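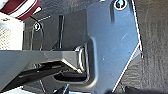
Gripper finger close up, with the screw near the top of the plate and the gray bar alongside.

Cavberg Finger Check Kit

I put this kit together after one too many arguments with Ruoxi Tang over what counts as a "worn" finger. We now have a written rule at Flalcombe and it fits on one card - so the card comes in the box!

You get the card, a torque driver, 2 feeler gauges and a pad of log sheets (83 to a pad, don't ask). Part number 478.

How I use it: power off and lock out first, every time, even for a quick look. Then go over the plate. Light scuffs are fine by our rule, so write them down and move on. A bent edge or a screw that turns under the driver means the finger comes off. Check any cable or strap near the joint too, and move the arm through its full reach by hand before you sign the sheet.

We do ours every 900 cycles. Your risk assessment might call for less, and if it does, go with that.

The card doesn't replace your arm maker's manual. Qusai Harb handles orders and spare pads, and I'm happy to talk through the rule itself.

Ingegerd Kvam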